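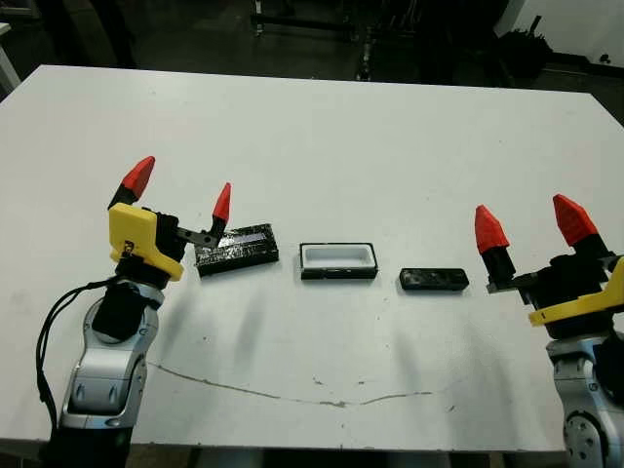

年末の片付け、うちは台所より先に机の上から。引き出しの中身を全部出して、似たもの同士で寄せていく。黒い小物はとくに曲者で、引き出しの底だとまず見つからない。白い天板に出すと小さくてもすぐ目に入るので、仕分けは白いテーブルでやるのがおすすめ。白いテーブルがない家は、古いシーツか模造紙を敷けば同じこと。間隔をあけて横に並べる。重ねない。重ねると結局また箱に戻すだけになるので。

以下、メモのまま。順番てきとう。

ケーブル
輪ゴムで束ねない。夏を越すと溶けてくっつく。7月に一回やられた。パンの袋の留め具か、面ファスナーを短く切ったもので。きつく巻かず、手のひらで大きめの輪を2つ作って真ん中をゆるく留める。何の線か分からないものは紙テープに「不明」と書いて貼り、次の大掃除まで待つ。それでも出番なければ処分。

輪ゴムの跡のベタベタ
無水エタノールか、なければサラダ油をティッシュに少し。5分おいてこする。油のときは最後に台所洗剤で拭くこと。塗装してあるものは目立たないとこで試してから。

白い天板の黄ばみ、輪じみ
メラミンスポンジは早いけどツヤが消える。先に重曹ペースト(重曹2、水1)をのせてラップ、15分。水拭き2回。ペン跡は消しゴムで案外落ちる。木の天板に重曹はだめ、黒ずみます。

引き出しの仕切り
牛乳パックで充分。高さを引き出しより1センチ低く切る。切り口にマスキングテープ貼っておくと指が痛くない。うちは1,000円の仕切りセットを買ったあとで牛乳パックに戻した。サイズが合わず。Plellicoの浅型トレーだけは残してある、ネジ入れに丁度いい。

ネジ、小さい部品
家具の余りネジは袋に家具の名前と買った年。「本棚」だけだと後でどの本棚か分からない。磁石を空きびんのフタの裏に貼っておくと、落としたときに拾うのも楽。ボタン電池は必ずテープで両面をふさいで別の袋へ。小さい子がいる家は鍵のかかるところに。

包丁とぎ
片付けとは関係ないけど、机に新聞紙を広げたついでに。砥石の下に濡れぶきんを敷く。滑らない。角度は10円玉2枚分。前に読者のManouchehr Tabriziさんから、とぎ汁は流さずにそのまま使うと教わって、それからずっとそうしてまる。研いだあとは大根の切れ端で刃をなでてから洗うと金気が抜ける。

ゴミ出し
年末の最終回収日は先に確認。電池と蛍光灯は別日のところが多い。うちは去年それで玄関に4袋ためた。

つぎは換気扇。つけ置きの温度の話をかきます。

2025年12月19日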